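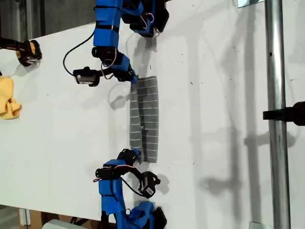 The blue pair at table two, striped towel, Wednesday shift.

I used to fold 975 towels a week at Skalis, and my thumbs knew every one of them. Now I stand beside the table and watch two blue arms do it – slowly, like my uncle parking his truck! Jacinto Cuautle calls them the newlyweds, since they're always on opposite ends of the same towel.

My job is "fold lead" now. I smooth out bunched spots and write them on a sheet (100 lines to a page, bless whoever designed it). We used to gossip across the pile, Jacinto and me, all the way from January to May and back around. Now he's at the far end with his own pair, so we yell.

"Yours got a wrinkle?" he hollered this morning.

"Left side, down low!"

"Mine too!"

I reached for it, and my thumbs were so happy.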